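Sulmont Shared Rooms – Table and Loose Items Safety Check
Completed by: Pranab Hettiarachchi
Period: January 2024
Room: Mabaso, long wall table

1. Table surface
Result: OK
Comment: The dark top is stable and I could not make it rock with my hand on the corner. There is a small rough place under the front edge, sanded in March last year, and it did not come back.

2. Breakables
Result: Attention
Comment: The yellow mug must not stay on this table next to a box which people are pulling and turning. Please keep mugs on the Drenance shelf. I wrote the same on the previous sheet.

3. Storage box, condition
Result: OK with remark
Comment: The open cardboard box is used again from some other packing. The hand hole is good for the fingers, but the back wall has a rough upper edge, slightly torn.

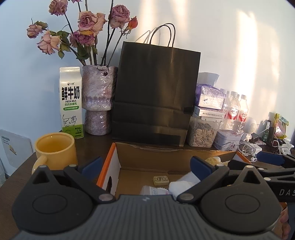
Tape over this edge is enough for the moment. I would not carry the box by the back wall, and I would not put anything heavy in it. Our limit for reused cartons is 2 kg.

4. Contents of box
Result: Attention
Comment: Soft things and small hard things are mixed. The plush toy should go in the toy tub, where the labels are checked. Clear plastic and small packets are to be taken out before any family group uses the room – a toddler will find them first.

5. Small parts
Result: Not OK
Comment: Screw caps were left on the table. They are a choking risk for children under three and a slipping risk on the floor. Put each one back on its container or in the recycling. If you do not know which container, please put it in the lidded tin by the door.

6. Cables
Result: Attention
Comment: Coiled cables are acceptable, but not in the same place as caps and toys. A tie around the bundle is good practice, so please do it for all of them. Cables over 60 cm go on the Brellar hooks.
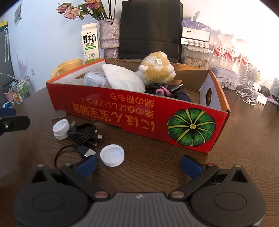

Items 5 and 6: white screw caps and coiled USB cable in front of the box, tied cable inside.

7. Printed warnings on packaging
Result: Not checked
Comment: The red panel has Asian-language printing and I can not read it. If a colleague can, please add a note on this sheet.

8. Walkway beside table
Result: OK
Comment: Measured 588 mm at the narrowest point. It is tight with a stroller, but passable. Do not put a chair there.

Actions
Tape the box edge – me, before the next booking.
Move mug and toy – whoever opens the room.
Replace the cable tub with one that has a lid – ask at the Sulmont office.

Signed: P. Hettiarachchi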